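Lists | Archive | Search | Thread index | Log in

Category: Enclosures and Panels

Re: [benchbox] Seam between back panel and floor panel
Mathis Cordier
July 9, 2018

> I have the Dunstan drawings in front of me and they call for a coved
> corner where the back meets the floor. Did you build it that way? I'm
> pricing panels for a second box and the coving adds 82 to the quote.
> Also, does the white stay white under warm lamps? Ours looked pink in
> every test we did in February.

No coving on the Grokcombe box. The back panel meets the floor panel in a plain straight joint. I left the coving out because the supplier wanted a minimum order and I needed one corner. If your contents are dusty, pay for it. Ours are not, and a cloth reaches the joint without trouble.

On color: expect the pink. White panels take whatever the lamp gives them. Under ours the upper panel goes rosier toward the left and grayer toward the middle and right, and the lower panel comes out a soft peach, slightly brighter than the one above it.
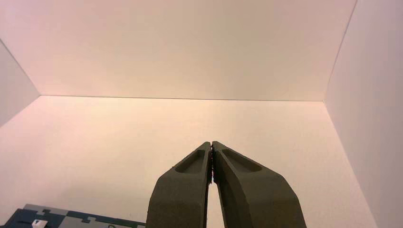

If you need neutral white, change the lamps before you change the panels. I tried 2,000 and 4,000 lumens from the same warm lamps and the tint was the same at both. The extra output only made the corners look darker by comparison.

Panel notes for your order:

- Specify a smooth face. The textured sample from Pesis held marks.
- Back panel is 641 mm high. Check yours against the opening, not against the Dunstan sheet, which gives the outside size.
- Dry-fit the floor first, then the back, then the right side wall.

Gandow will cut to size but they do not deburr. Allow an evening for the edges.

Mathis

3 replies | 0 shares | Previous in thread | Next in thread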